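Nous utilisons des cookies pour mesurer l'audience de ce blog. En poursuivant votre lecture, vous acceptez leur utilisation.

Marnton en accès anticipé : je garde ma carte bleue dans le tiroir

On m'a demandé trois fois en commentaire ce que je pensais de Marnton, le MMO de Zustel dont tout le monde partage les captures depuis mars. J'ai donc cédé, j'ai pris le pack de base, j'y ai passé mes soirées, et je ressors de là avec le même sentiment qu'en entrant : c'est joli, ça tourne, et je ne vois toujours pas à qui on veut vendre ça sur la durée.

Commençons par la promesse. Un monde persistant sans classes, où l'on devient ce que l'on fait. Vous tapez sur des loups, vous devenez bon pour taper sur des loups. Vous cuisinez, vous devenez cuisinier. J'ai lu cette phrase sur tellement de pages de présentation depuis que je joue en ligne que je pourrais la réciter en dormant. Dans les faits, au bout de 2 soirées, tous les joueurs que je croisais portaient la même lance et la même armure de cuir clouté, parce que la lance frappe de loin et que le cuir ne ralentit pas la course. La liberté totale a duré le temps que quelqu'un fasse un tableau.

Le combat, je lui accorde quelque chose. L'esquive répond bien, les animations ont du poids, et le premier boss de la région de Virág (une sorte de cerf couvert de mousse, très réussi) m'a fait transpirer. Ensuite on le refait. Et on le refait encore, puisque son bois sert à fabriquer l'établi de niveau supérieur et qu'il en faut 100 morceaux. Il en lâche un ou deux par passage, parfois zéro. Je vous laisse calculer, moi j'ai arrêté de compter quand un type de ma guilde a commencé à regarder une série sur son deuxième écran pendant les combats.

Parlons de la guilde, justement. C'est Ildikó Nyitrai qui m'y a fait entrer, et elle défend le jeu avec une énergie que j'admire. Son argument tient en une phrase : « Tu juges un chantier comme si c'était une maison. » Je veux bien. Mais le chantier est payant, la boutique est ouverte, et les capes à paillettes, elles, sont terminées et en vente depuis le premier jour. Quand un studio a le temps de finir les capes avant de finir le système de housing, il me renseigne sur l'ordre de ses priorités.

Les serveurs, maintenant. La limite annoncée est de 500 joueurs par royaume, ce qui me paraissait raisonnable sur le papier. Sauf que tout ce petit monde s'entasse devant la banque de la capitale, à 21 heures, et que le jeu devient alors un diaporama. Les royaumes voisins, eux, sont déserts. On m'explique que les transferts arriveront « prochainement ». J'ai connu un autre jeu, Bonura, qui les promettait prochainement aussi. On y était bien, sur Bonura. On y était de moins en moins nombreux, et un matin la page de connexion ne s'est plus affichée.

C'est sans doute là que vient ma mauvaise humeur, je ne vais pas le cacher. Quand on a vu fermer plusieurs mondes dans lesquels on avait ses habitudes, on lit les feuilles de route autrement. Celle de Marnton aligne des montures, du commerce maritime, des sièges de châteaux et un second continent. Aucune ligne sur le nombre de personnes qui travaillent à tout ça, aucune ligne sur ce que deviennent les personnages à la sortie. J'ai posé la question sur le forum officiel. Mon message a été déplacé dans la section « Suggestions ».

Lajos Major, avec qui je jouais déjà du temps des connexions qui sifflaient, me trouve injuste. Selon lui la récolte est reposante, la musique est belle et l'on n'a pas besoin d'un plan sur cinq ans pour cueillir des baies après le boulot. Pour la musique, il a raison, le thème de la forêt est superbe et je l'écoute en écrivant ces lignes. Pour les baies, je m'interroge sur le prix de la baie.

Donc non, je ne vous conseille pas le pack fondateur. Le pack de base, à la rigueur, si vous avez déjà des amis dessus et que vous aimez les cerfs. Les autres peuvent attendre les transferts de serveur et voir s'il reste du monde derrière. Je referai un tour à la prochaine grosse mise à jour, celle qui doit revoir les taux de butin. Si l'établi me demande toujours autant de bois, je le dirai aussi.
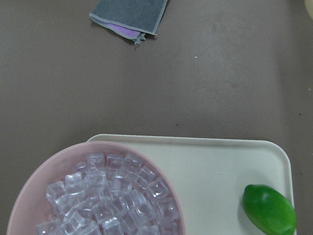 Mise à jour du soir

Zustel vient de publier une note : le butin du cerf sera « rééquilibré ». Le texte ne précise pas dans quel sens. Ildikó y voit une victoire, j'attends de voir l'inventaire.

Contact | Mentions légales | Tous droits réservés | Retour en haut de page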